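灰箱与杂物：Dilik 旧物分拣间图集

2020年2月29日更新

Dilik 是 Kullari 仓库二层的一间分拣间，收进来的多是厨房里用过的东西：碗、罐子、杯子、小件工具。物品登记后先放进灰色的敞口箱，再按材质和用途分开，分好的送到楼下货架。本页收录箱子和箱里的东西，文字只作简短说明，供来交接的人和想借用旧物的人参考。

箱子用得久，磨损各不相同。有的只在边角有划痕，有的底面已经磨花。磨花的箱子仍在使用，只要底部不渗漏、边沿不割手，就不更换。换下来的箱子放在走廊尽头，可以自行取走。

图集条目：灰箱，底面有大片发白的擦痕，东西都聚在左端。亮蓝色圆碗口朝上，后面靠角落是一只透明、略带绿色的玻璃容器，被碗挡住一部分。
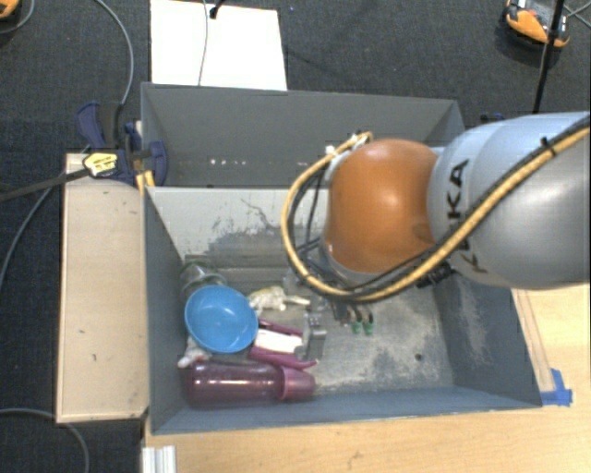 玻璃器皿可以和碗放在同一个箱子里吗？

可以短时间放在一起，登记完当天要分开。需要过夜或者搬下楼的，玻璃件单独装箱，箱底垫一层布，件与件之间用纸隔开。有缺口或裂纹的玻璃不进箱，直接放到门边的硬纸盒里，盒盖上写明“碎玻璃”。

关于碗

碗类在这里数量最多，尺寸和颜色很杂，成套的少。分的时候先看口径，再看深浅，颜色不作为分类依据。口径相近的叠放，叠到箱沿以下为止。碗沿有毛刺的用细砂纸打一遍，打完用清水冲净，倒扣晾干。

单只的碗不配套出借，放在楼下 Hekov 架的第二层。Hekov 架是用旧书架改的，每层原来都偏高，四月打算加一层隔板，加好以后单只的碗会移到新隔板上，标签也一并更换。

关于罐和瓶

带盖的罐子，盖和罐分开登记，编号相同，盖的编号后面加一横。找不到盖的按敞口容器处理。标签残胶用温水泡软后刮掉，刮不掉的抹一点食用油，放一晚再擦。带颜色的玻璃和无色玻璃不混放，浅绿色的归入有色一类。

装过油漆、胶水或者用途不明的罐子不收。送来时已经混在里面的，挑出来退回原主，不倒空，也不清洗。

关于箱子

目前登记在册的灰箱有36只，其中24只放在分拣间，其余在楼下。箱子编号用油性笔写在短边外侧，字迹淡了可以直接描，不用重新登记。底部带小孔的箱子不要用来装湿的东西，刚洗过的碗请先放在沥水架上。

清洗箱子用软刷和中性洗涤剂，不用钢丝球。底面已有的白色擦痕洗不掉，不必反复刷。洗后竖着靠墙放，箱口朝外。

搬箱时两手托底，不提单边。装满玻璃或陶器的箱子由2个人抬。楼梯转角处较窄，遇到有人上来，请下楼的一方先停在平台上。

借用与交接

Juška 的食品课每学期从这里借碗和罐子，借期4周，可以续一次。其他借用者按同样的期限办理，登记本挂在分拣间门内。归还时请洗净擦干，连同借条一起放进标有“归还”的箱子，不要直接放回货架。

损坏的物品请在借条背面写一句说明，不收赔偿。丢了盖子的也写上，罐子照常归还。

送旧物来的人，请先把包装纸和绳子拆掉，同类的放在一起。刀具和其他有尖的东西用厚纸包好，另装一袋，写上名称。电器目前不收。

图集里的物品可能已经借出或者换了位置，以楼下货架上的标签为准。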